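**Notice of Findings: Unit 333**

March 7, 2020

The Erkton Trail Vehicle Office received the claim of Ms. Evanthia Panagiotou at the close of business. It concerned one Mudgway utility quad, Unit 333, odometer reading 3664 miles, which the claimant stated would not climb the Orero grade.

Inspector Cameron Trevaskis was assigned. He found the engine sound, the tires within limits and the winch in good order. The vehicle climbed the shop ramp without complaint. It also climbed the gravel bank behind the shop, with 60 pounds of feed strapped to the rear rack.

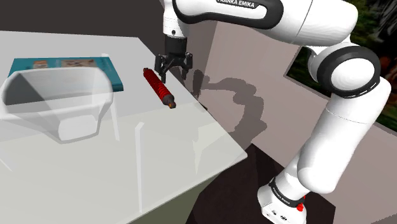
The inspector then rode the unit to Orero. At the second gate, beside the old Bruson fence, it stopped. The engine continued to run – the wheels did not turn. He dismounted, as the manual requires, and walked ahead to look for an obstruction.

The track beyond the gate had washed out in the night. The drop was deep enough that he could not hear the stone he kicked reach the bottom.

Ms. Panagiotou was informed by telephone. She said that her father had bought the quad new and had ridden that grade every June until he died. She asked whether the repair would be covered.

The Office finds no defect. The claim is denied, and the fee of $1000 is waived. Inspector Trevaskis has asked that the vehicle be returned to its owner with the settings as found.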